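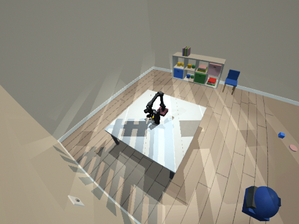

A white table on a light wooden plank floor (computer rendering).

Plank flooring

Plank flooring is any floor made of long, narrow boards laid side by side. It is one of the oldest ways of finishing a room, and still one of the most rewarding to look at closely — the colour, the grain and the joints can all tell you something about the building.

History

Early boards were split or sawn by hand and came in whatever widths the log allowed. Powered sawmills made even boards cheap, and machine-cut tongue and groove joints closed the draughty gaps between them. A lovely survival is the old wool store at Rallden, where 826 boards were lifted, numbered and put back in their first order. The joiner Talha Zaidi kept a notebook of the work, and it makes marvellous reading.

Laying

Boards usually run along the longest wall or towards the main window. End joints are staggered between neighbouring rows, and a gap is left at the walls so the timber can swell in humid weather. At Rallden the gap was 16 millimetres, hidden under the skirting.

Colour and finish

Pale floors are often ash, maple or beech. Oil leaves the grain easy to feel underfoot, while varnish gives a harder surface. Sunlight slowly changes nearly all timber — cherry darkens beautifully, and walnut tends to grow lighter.

See also: Parquetry; Skirting board; Moussa Mill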